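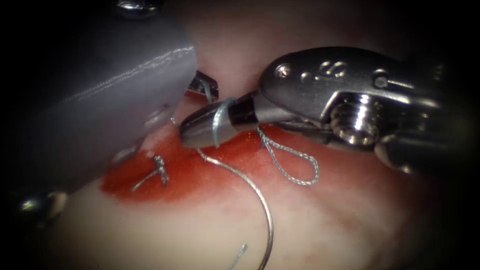

Looking after the two-arm suturing cell at Grisside

The training laboratory at Grisside keeps one two-arm surgical cell in regular use, and responsibility for its upkeep has rested with me since January. Several readers of this blog have asked for an account of how the cell is set up and maintained between sessions. What follows describes the present arrangement. It applies to our own cell only and does not replace the maker's manual, which should be kept within reach at all times.

Daily preparation

The cell is switched on at 7 each morning and left to complete its start-up checks with no instruments fitted. Both arms are then moved slowly through their full travel by hand. Any stiffness, noise or uneven resistance is entered in the log before work continues. We stopped relying on memory for this after a slight drag in the right arm went unreported for most of a week.

Instruments are fitted one side at a time. The shaft is wiped, seated and turned until the coupling engages, and the jaws are opened and closed under light load. The left and right instruments are stored in separate trays and are not exchanged between arms, as the wear record for each would otherwise be of little value.

The wrist joint

Most of our maintenance time is spent on the wrist. The right-hand instrument has a polished metal clevis with a pin through the middle, and a knot places heavy demands on it. With a loop of thread wrapped around the tip and the opposite jaw almost touching it, even a small amount of play at the hinge can be felt by the operator.

The pin is inspected under magnification at the end of every session. The small holes in the clevis are flushed and then dried with clean air. Lint and short lengths of braid are the usual findings. The pin is never tightened with the instrument on the arm. If play is found, the instrument is withdrawn, labelled and sent to the bench at Imell, where the proper fixture is held. The usual turnaround is 4 working days, and a spare is kept here to cover the gap.

Thread and needles

We use a braided suture for all knot-tying work. It is pale enough to be seen clearly against the tissue and holds a loop well, but it sheds fine fibres, and these collect in the jaws. A soft brush removes them. Metal picks were tried for a short period and were withdrawn after they marked the inner faces of one pair.

Needles are accounted for at the start and finish of each session. The sheet is signed by the operator and countersigned by whoever closes the cell. No tray is released for cleaning until the two entries agree.

Camera and lighting

The view of the work is taken from a fixed position. The mounting is locked and carries a painted line across the joint, so that any movement can be found at a glance. Lighting requires more judgement. Smooth grey shafts throw back a strong highlight, and a moist surface will do the same. The lamp is presently set at 75 per cent, which keeps thread and needle distinct. The edges of the view fall into shadow at this setting - a compromise we have accepted, as the work is kept to the centre.

Alignment

Once a week, normally on a Thursday, the arms are checked against the Daly block, a drilled plate named after the project that paid for it. Each tip is brought to 3 marked points in turn and the error is recorded. A result outside the permitted band is repeated once. Should the second reading agree with the first, the cell is taken out of use until it has been realigned.

The last realignment followed a change of coupling on the left arm. It occupied a full afternoon, a good part of which went on a cable tie that had been fitted too close to the joint and was pulling the arm slightly to one side.

Closing down

Instruments are removed before the power is turned off, never afterwards. The tissue surface and its tray are cleared, the drapes are changed and the arms are parked in the raised position. The log is then copied to the shared folder used by our colleagues at Cokatton, who run a similar cell and compare wear figures with ours.

The revised inspection sheet for the wrist joint is still in draft. It will be posted on this page once Imell has returned its comments on the pin measurements.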